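Alte Wärmeleitpaste vom Prozessor entfernen, Dell-Tower gebraucht

Vidside Hilfeforum > Hardware > Kühlung

lotkolben_ost
30. Okt. 2022

Ich habe einen gebrauchten Dell-Tower für 42 Euro gekauft und will ihn als kleinen Server weiterverwenden. Verbaut sind 16 GB RAM, die Festplatte bleibt erst mal drin. Im Juli lief er noch beim Vorbesitzer, laut ihm wurde er unter Last laut. Der Kühler ist jetzt ab. Auf dem Prozessor sitzt ein rotbrauner, fleckiger Rest, vor allem in der Mitte und links. Ist das normale Wärmeleitpaste, und womit bekomme ich das weg, ohne den Sockel zu versauen?
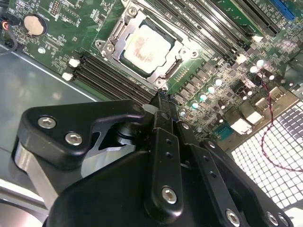
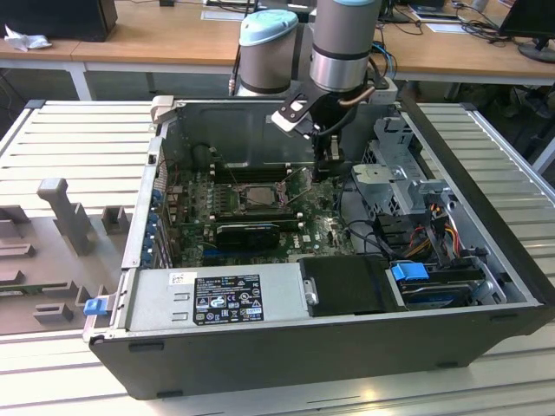
Muss ich den Prozessor zum Reinigen aus dem Sockel nehmen?

Lass ihn sitzen und den Hebel geschlossen. Der Metallrahmen hält die CPU fest, und an die Kontakte darunter kommt so nichts heran.

werkbank_389

Die Farbe sagt wenig aus. Alte Paste kann grau, weiß oder bräunlich sein, je nach Hersteller und Alter. Vorgehen:

Netzkabel ab, Einschaltknopf ein paar Sekunden drücken, dann an blankes Metall vom Gehäuse fassen.
Isopropanol, möglichst 99 Prozent, auf ein fusselfreies Tuch geben. Nicht direkt auf die CPU gießen.
Von außen zur Mitte wischen, Tuch oft wechseln. In den Spalt zwischen Heatspreader und Rahmen soll nichts hineinlaufen.
Kühlerboden genauso reinigen.
Alles ablüften lassen, dann einen erbsengroßen Klecks neue Paste in die Mitte setzen und den Kühler über Kreuz anschrauben.

Ich nehme die Tücher von Salminen, Kaffeefilter gehen auch. Keinen Schraubendreher zum Kratzen benutzen.

Sellwood_800

Neue Paste bringt nur was, wenn der Lüfter in Ordnung ist. Bei meinem war der Kühlkörper voll Staub. Paste gibt es bei Werkitik, die kleine Tube reicht.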